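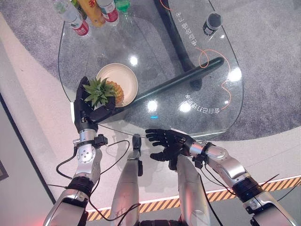

Erick Lukumay
Research engineer, robot manipulation, Prirdale

We finished the pineapple runs in September and I have been meaning to write them up since. It is a small result, but it changed how we collect demonstrations, so I want it down somewhere other than my notebook.

The task is simple to say. A small pineapple and a shallow round bowl are on the glass table, and the left hand has to take the fruit, lift it over the rim and put it down on the glass. The right hand has no job in this one and stays open. Other things stay on the table too, bottles along the far side and a black canister, so the policy can't assume that anything sticking up is the fruit.

The pineapple was Dong-hyun Gil's choice. We had been using plain shapes before that, and the hand closed on those in much the same way every time. A pineapple has a stiff body and a crown that bends, and the two want different things from the fingers. If you wrap over the crown and the top of the body together, as in the photo, the leaves give a little and the fingers settle against the fruit. If you hold only the crown, it swings.

We recorded 646 demonstrations by teleoperation and trained two policies on them. The first used all of them as recorded. For the second we cut each one at the moment of contact and trained the closing of the fingers separately, with the arm held still. Everything else was kept the same: head camera only, same network, same training time.

Each policy then got 100 trials. The first managed 62 and the second 81. Most of the first policy's failures came from the arm starting to lift before the fingers had finished closing. Splitting the data got rid of nearly all of those. What was left in both was mostly the thumb catching on the rim of the bowl, and splitting does nothing for that.

The glass was harder than the fruit. The overhead lights show up on it as bright spots, and they shift as the head moves. An early version reached for one of them in four trials out of its first ten. We added demonstrations with some of the lights off, which helped, and those are included in the total above.

I wouldn't read too much into the gap. It is one fruit, one bowl and one robot. Dong-hyun wants to repeat it with the bowl on the other side and the right hand doing the work. I would like to try a deeper bowl first, and we are setting that up now.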